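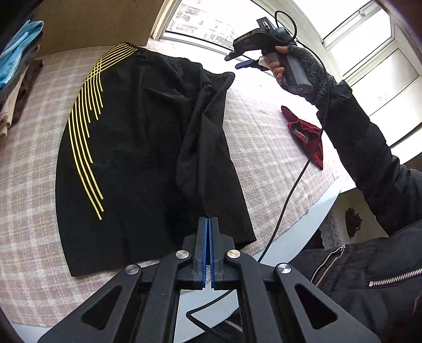

Rochelle thinks shorts should go away in October and stay away until there is a reason for them, and she told me so again on the phone this morning while I had half the wardrobe out on the bed. She keeps hers in a suitcase. I said I wear mine indoors all winter with the heating on, and she said then what was I packing away. Fair enough, I suppose.

Dec 8, 2023. Clothes day. I had meant to do it in the fall and kept putting it off. The bedroom is the best place for folding because of the window. I can tell black from navy there, and I can't anywhere else in the apartment.

The black shorts with the yellow stripes took longer than they should have. The elastic waist pulls everything in, so one leg lies nicely and the other bunches up. My way is to spread them on the plaid blanket, get the waistband straight first, then smooth down toward the hems. After that one leg goes over the other, and then in thirds from the bottom. The fuzzy blanket helps. On a bare sheet they slide around. I like the yellow lines, the way they cross near the waist and then run down the leg. I have never seen another pair with them. They are staying. They go in the second drawer with the pajamas and not in the box.

Into the box: the linen pants, the beach towel, two sundresses, the swimsuit that I did not wear once. The box is the big one from Tandside with the lid that doesn't quite close. I put a label on it that says April, to remind me when to open it. Last year I wrote "summer" and then forgot it until I had already bought new T-shirts.

For giving away: the green cardigan, the jeans from Quintanilla that never fit in the back, and a bag of socks I don't remember buying. Reet Jõgi said she would take the cardigan. She can have it, but she will have to sew the top button back on. I looked for the button in the tin and found everything else.

The blanket is fraying a little on one side. I thought about trimming it and decided to leave it alone, as trimming is how I ruined the gray one. Maybe I will run a line of stitching along there. I have pink thread somewhere, though it may be too bright for that pale pink. It needs a wash too, on cold, and it takes two days to dry on the rack at this time of year.

Bought 12 hangers from Gundau on the way back from the post office. They are the thin kind and they hold sweaters without leaving points in the shoulders. The closet looks better already, except the floor of it, which I did not touch. Shoes are another day's work.

Had soup after, then did the second load. The sheets came out fine. One pillowcase is missing and I have checked inside the duvet cover, where it usually is — not there this time.

Still to do: the scarf drawer, the shoes, ask Reet when she is coming by. Call Rochelle back about the train.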